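Sorting and storing painted wooden blocks in a sloped metal bin

Last updated 2011-08-12 by Danica Trajkovski

Contents
What you need
Preparing the bin
Checking the blocks
Loading
Taking blocks out
Common questions

This page covers the storage of long rectangular wooden blocks in an open sheet-metal bin with sloped inner walls. It applies to the Berside block sets used at Drornusthorpe and to any plain coloured blocks of similar shape. It does not cover cubes, cylinders or anything with a magnet in it.

What you need

One open-top bin, sheet metal, sloped walls, flat floor
A table or bench that does not rock
A soft brush and a dry cotton cloth
Sandpaper, 240 grit
A tray for rejects
The set list (form 939)

The Hubmann bin is the one we order. Other bins will do if the floor is flat and the walls lean outward toward the rim. A bin with vertical walls holds more, but a block standing on end in a corner is hard to get hold of and tends to take its neighbours with it when pulled.

Preparing the bin

1. Put the bin in the middle of the table. Leave at least 20 cm clear on each side.
2. Brush out the floor and the corners. Wood dust collects along the fold where the wall meets the floor.
3. Run the cloth along the rim. If it snags, file the burr before going on.
4. Press down on each corner in turn. If the bin rocks, shim it with card.

Bare metal marks a wooden tabletop over time. Where the table is a good one, put felt under the bin and replace it each February with the rest of the consumables.

Checking the blocks

Check each block before it goes in. Light wear along the edges is normal and is left alone. Raised grain and splinters are not.

Splinters: sand along the grain, wipe, return to the set.
Flaking colour: sand the loose part only. Do not repaint single blocks – the new colour never matches and the block gets sorted out as foreign.
Cracks: reject tray.
Bowed blocks: lay the block on the tabletop and press one end. If the other end lifts by more than 4 mm, reject tray.

Write rejects on the form at once. Lengths vary a little within a set, and a slightly short block is not a fault.

Loading

1. Lower the blocks by hand. Do not tip them from a carton; the ends bruise first.
2. Keep to a single layer where the floor allows it. Two blocks lying one on the other is acceptable, three is not.
3. Mix the colours. Sorting is done on removal, and a bin sorted on loading is mixed again after the first use anyway.
4. Let the blocks lie at whatever angle they settle. Squaring them up closes the gaps between them and leaves no room to grip the sides.
5. Stop at 30 blocks in the large bin. The small Kostbridge bin takes far fewer and should never be filled past the start of the slope.

Taking blocks out

Work from the top down. Choose a block with free space along both long sides, grip it across the narrow width near the middle, and lift straight up until it clears the rim. Gripping near one end makes the other end swing and knock the wall.

If a block lies partly under another, leave it and take the upper one first. If one has slid against the slope, push it back to the flat floor with a fingertip before gripping. 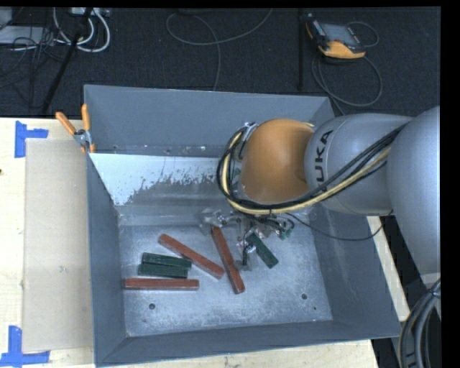 Should red and green blocks be kept in separate bins?

One bin is enough. Two colours are easy to tell apart under normal room light, and the spare bin is better used for a different block size.

How often should the bin be emptied and brushed out?

Around once a week in regular use. Blocks that have just been sanded shed more dust, so brush again the next day.

Can the blocks be washed?

Wipe them with a barely damp cloth and stand them on end to dry. Soaking lifts the colour and swells the end grain. Do not put them back in the bin until they feel dry at both ends.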